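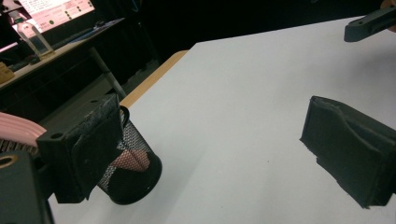

Kincaid Supply is looking for a few patient, cheerful people to help us set up and tidy desks in our Travmont office this July, and we would love to hear from you! The work is pleasant and not at all fancy: pencil cups, pens, paper clips, all the little things that wander across a tabletop and need a home again by the end of the day.

You don't need any experience, just steady hands and a liking for order (if you straighten other people's desks without being asked, you may be one of us). Shifts last 6 hours, with a proper lunch, and pay is $124 per shift.

To apply, send a few friendly lines about yourself to Dexter Wojcik, Room 638, and tell him which mornings suit you best.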